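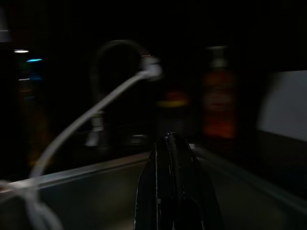

스테인리스 싱크대의 테두리와 안쪽

집밥 기록 모임 '이모우(Imow)' 참가자 모집

공유부엌 휴멘트(Hument)에서 겨울 동안 함께 밥을 짓고, 먹고, 그 이야기를 글로 남길 분들을 찾습니다! 지난 모임에서 모은 집밥 이야기가 127편인데요, 읽다 보면 같은 된장국도 집집마다 이렇게 다르구나 싶어 자꾸 웃음이 납니다. 멸치를 볶아서 넣는 집, 쌀뜨물만 고집하는 집, 감자가 꼭 들어가야 하는 집까지. 이번에는 국과 찌개에 이어 밑반찬을 다룹니다.

모집 인원: 13명
기간: 12월부터 2월까지, 격주 저녁 7시
장소: 휴멘트 1층 부엌
참가비: 없음 (재료비는 모임에서 부담합니다)

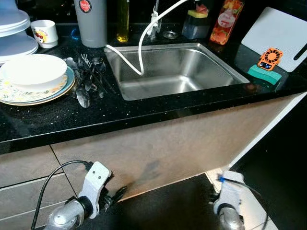
모임은 한 번에 두 시간 반쯤 걸립니다. 그날의 반찬을 맡은 분이 먼저 만드는 법을 보여 주시고, 나머지는 옆에서 썰고 무치고 간을 봅니다. 밥을 먹으면서 나눈 이야기는 각자 집에 돌아가 한 쪽 안팎의 글로 써 오시면 돼요. 글솜씨는 전혀 보지 않습니다. 지난번에는 콩자반 이야기로 시작해 외할머니 댁 마당 이야기로 끝난 글이 가장 많은 사랑을 받았어요.

이런 분이면 좋겠습니다
- 만 19세 이상, 요리 경험 무관
- 우리 집 반찬 하나쯤은 소개하고 싶은 분
- 전체 일정의 절반 이상 나오실 수 있는 분
- 먹고 난 그릇을 같이 치울 수 있는 분 (설거지는 모두 돌아가며 합니다)
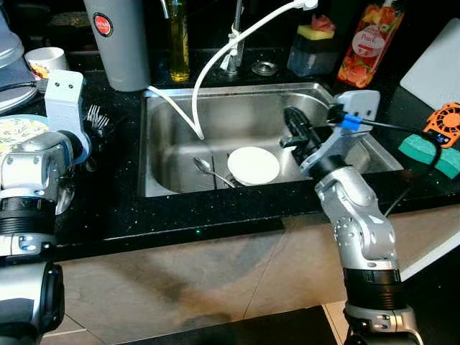
싱크대 안의 흰 접시와 숟가락

완성된 글은 동네 출판사 테바르(Thevar)와 함께 작은 책으로 묶습니다. 참가자에게는 책을 두 권씩 드리고, 봄에는 트로넨(Tronen) 책방에서 낭독회도 열 예정이에요. 낭독은 원하는 분만 하시면 됩니다. 이름 대신 필명을 쓰셔도 괜찮습니다.

알레르기가 있거나 드시지 않는 음식이 있으면 신청서에 꼭 적어 주세요. 채식하시는 분도 환영합니다. 나물 이야기라면 저희도 밤새 할 수 있거든요!

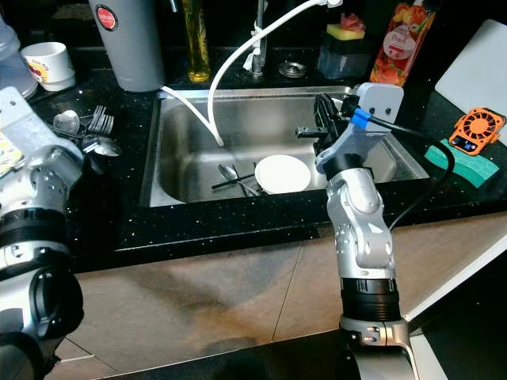 흰 접시 곁에 숟가락과 젓가락

신청 방법
휴멘트 입구에 있는 신청서를 쓰시거나, 안내 전화(내선 3829)로 말씀해 주세요. 신청서에는 소개하고 싶은 반찬 이름과 거기 얽힌 이야기를 몇 줄만 적으시면 됩니다. 11월 15일까지 받고, 결과는 한 분 한 분 문자로 알려 드립니다. 친구나 가족과 함께 신청하실 때는 신청서를 각자 한 장씩 써 주세요.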